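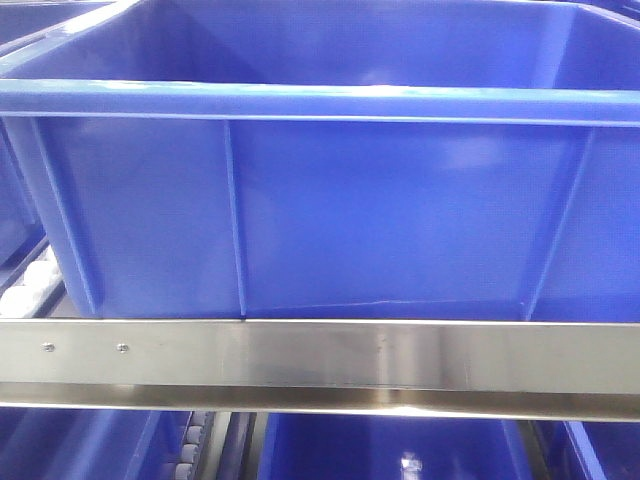
Trinidad Bautista has spent most of May watching machines fail to pick up shampoo. She doesn't seem to mind. Her employer, the parts distributor Saludo, wants an arm to do the night picking at its Clernport warehouse, and somebody had to choose the hand that goes on the end of it.

The finalists were a two-finger gripper from Grukero and a suction tool from Zakevcombe, each allowed 500 picks from the same flow rack. Blue bins roll forward on their lanes and stop at a steel rail, and a person walking by simply reaches in. Arms have to think about the rim first.

"The rim is the whole job," says Bautista. "Everybody's demo happens on a table."

The suction cup went first and was wonderful with boxes. It lifted a flat carton with the calm of a waiter clearing a plate. Then it met a net bag of rubber washers, sighed for 20 seconds and gave up. Afiq Nasution, who wrote the software that tells the arm where to go, had predicted this in an email and was kind enough to forward it again.

The fingers liked the washers. They also liked the bin, which they grabbed by the front wall 7 times with every sign of satisfaction. The trouble was shine. Steel and glossy plastic both throw light back at the depth camera, and on a bad morning the camera reported a hole in the rail big enough to drive through. The arm tried it. Nasution moved the camera, hung a sheet of tracing paper under the nearest lamp, and got most of his rail back.

Igor Szewczyk, the night supervisor, kept his own scoresheet in pencil. He had the fingers ahead on awkward items and the cup ahead on speed, with a third column headed "me" that neither was threatening.

Saludo is leaning toward the fingers, with a shorter set on order that should clear the wall with less drama. The supplier quoted $826 for the pair. Bautista read the figure out twice, then went to see whether the shampoo was ready.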